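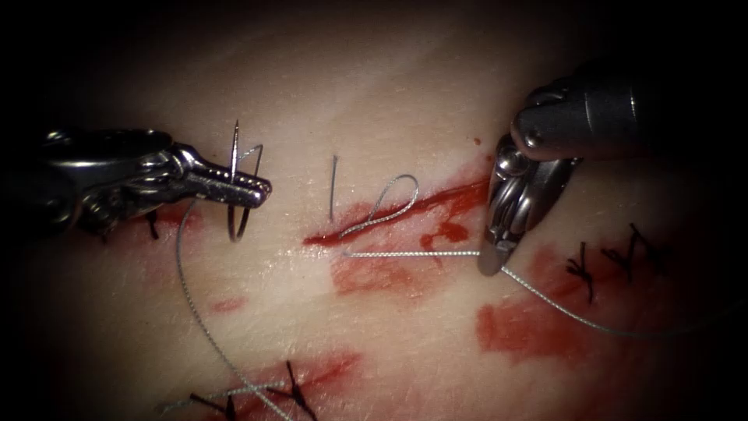 **Stitches out Saturday, how soon can I swim / lift / get back to normal?**

Posted by Matvii Prokopenko in Health & Recovery

Had a lump taken off my shoulder blade at Ullton, day case, in and out by lunch. Five stitches, the black sort not the dissolving sort. Practice nurse is taking them out Saturday morning.

Trouble is the discharge sheet is useless. Says "avoid strenous activity" and "keep dry as advised". Advised by who? I was half asleep and all I remember is the toast.

What I want to know:

- swimming, pool not sea. I do lengths at Kirnel before work
- lifting. Job is in a warehouse, boxes mostly, some over my head
- the tape strips, do I ask for them or do they just put them on
- anything for the scar. Mum swears by some oil

It's a bit pink round the holes but not hot, doesn't hurt unless I reach for the top shelf. Other half changed the dressing last night and says it looks fine. She's not medical. Works in curtains.

Ta

---

**Yevhen Hladun**

Had nearly the same thing two winters ago, same sort of place, bit lower down. Not a nurse, just what I was told and what I did.

Swimming: wait till the holes have closed over as well as the cut. Mine were dry a couple of days after the stitches came out, but I was told to leave the pool a good week more. Ask the nurse when she's got it in front of her, she'll give you a proper answer. Showers fine, don't aim it straight at the thing, pat dry.

Lifting is the one I'd be careful with. Skin on your back gets pulled about every time you move your arms and it's nowhere near full strength when the stitches come out, even if it looks shut. I went back to reaching overhead too early and the middle of mine stretched. Didn't burst open or anything dramatic, just ended up with a wide shiny scar where it should've been a thin line. Get your supervisor to put you on low shelves or paperwork for a bit. If they're funny about it, ask the surgery what they can put in writing. Mine did a fit note with "amended duties" on it, no arguments after that.

Tape strips: ask. Some do them without thinking, some don't. Let them fall off on their own. Trim the corners if they catch on your shirt.

Pink round the holes is pretty normal. Pink that's spreading, or hot, or yellow gunk, or a smell, or you feel shivery, ring the surgery that day, don't sit on it. Out of hours it's 111.

Oh and sleep on your front or side if you can. Took me ages to work out why it was always sore at 6am.

---

**Boris Jelínek**

oil is a waste of money, my nan used butter and she was fine. I went swimming after 2 days with mine and nothing happend

---

**Martim Lobo**

Please don't go by the two days post above. Could have been a tiny cut, could have been luck.

Agree with most of what Yevhen put. On the scar, the bit I was told was plain moisturiser, nothing fancy, rubbed in with a fingertip in small circles once it's fully healed. No scabs left. Few minutes, couple of times a day. Boring but it does soften it. Sun cream on it in summer, new scars go dark otherwise. Your mum's oil probably won't hurt once it's closed, just not before.

Also, did they send the lump off? They normally do and the letter can take weeks. If you've heard nothing by the time you're back swimming, ring Ullton and ask for the secretary of whoever did it. Mine had been sitting in a tray. It was all clear, but I'd been fretting over it for no reason.

---

**Matvii Prokopenko**

Cheers both. Will ask about the tape and the fit note Saturday. Hadn't thought about the letter at all, ringing them tomorow. Sleeping on my front already, hate it.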